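Branley fan jersey tee, six months in: how the print holds up
by Precious Tiongson

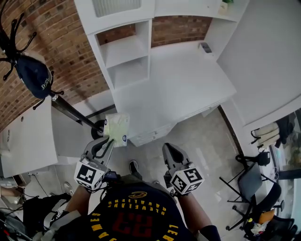

Page last changed 6/6/20

I live in basketball shirts, so when my old ones gave out in December I ordered a Branley in navy and told myself I'd keep notes. Mostly I did! It's had 14 trips through the wash by now, which is enough to say something useful.

The fabric first. It's a soft knit, heavier than the Reltow tee I reviewed last year, and it doesn't cling when you're running around (or carrying groceries up three flights, my main sport). The collar has stayed flat. The hem has twisted a little to one side, and once you notice that you can't stop noticing it.

The print is the part people ask me about. The big number is still smooth, but the small lettering around it has started to crack where the shirt folds — I blame the dryer. My friend Teodoro Dumlao hangs his up inside out and it looks brand new, so I've switched over and the cracking seems to have slowed down.

Sizing runs long. I'm short and the medium lands well past my hips, and the small was too tight in the shoulders, so I kept the medium and tuck it in. Exchanging it was easy, just one email and a label in the box.

Would I buy it again? Yes, in a darker color if they had one, and I'd skip the dryer from day one. If you want something lighter for summer, the Reltow is still the one I'd grab.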